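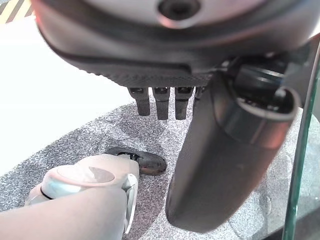 April 10, 2021

Quick one tonight, kids finally asleep and I've got a load of washing to hang.

So we did the first proper weekend at the allotment. Plot 11, down the back near the creek, the one with the dodgy gate. Ngozi Bassey had it before us and she's moved two plots over for the morning sun. Left us her rhubarb! Massive thing. Already had a feed off it, stewed with orange.

Soil is heavy. Really heavy, grey clay under the top bit. Broke the handle on the old fork before smoko. Got a new one from Dasitz on the way home, forty minutes in the queue, didn't have the one I wanted, bought the other one.

What's in so far:
Broad beans, 2 rows
Garlic (bit early, don't care)
Silverbeet seedlings from mum
Some kale that was half price and looks it

Meant to get peas in as well but ran out of light. And string. Tomorow maybe.

Water is the thing I'm still working out. The tap is a fair hike and the hose doesn't reach, so it's watering cans for now. My phone says I did 1,414 steps just between the tap and the beans, which seems low to be honest, my arms reckon it was more. Ngozi says put a tank in before September or you'll be sorry. Tanks are not cheap. Looking.

Also the compost bay — it was full of plastic pots and one gumboot. Cleared most of it. Found a good trowel at the bottom, a bit rusty, cleaned up fine with steel wool and some of the canola oil from the pantry.

Anyone got spare netting? The possums have allready been through next door's lettuce. Can swap for rhubarb, plenty of rhubarb.

Right, washing.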